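6 Mar 2026

Newsletter test, Tradberg account. Went through the January sends with Mechthild Prantl before writing anything new. The list stands at over 3,000 addresses. The long how-to piece got 111 replies, the product roundup got 3. Both went out at the same hour with the same sender name.

Subject lines were close in length, so I'm leaving those alone for now. Changed one thing only: the opening paragraph. Version A starts with the reader's problem, version B with the company news. Body text is the same in both, 800 words, same link at the bottom.

Mechthild wants the Halberg piece held until we have this back. Fine by me — the draft still has two endings and I haven't picked one. Caldeira sent their style notes, filed under Bikau by mistake, moved now.

To do: fix the footer link, check the unsubscribe page on a phone, ask who signs off on the headline.

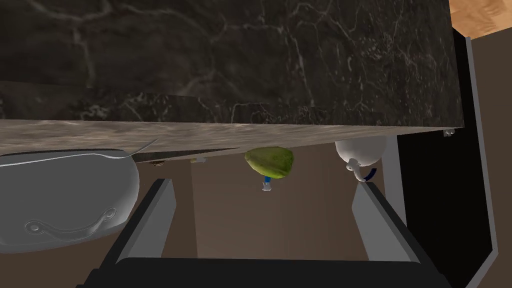 What do we count as a reply?
Anything typed by a person and sent back to the newsletter address. Auto-responses and bounces come out before the tally.

Split goes out once the footer is fixed. Raw numbers go in the shared sheet, second tab.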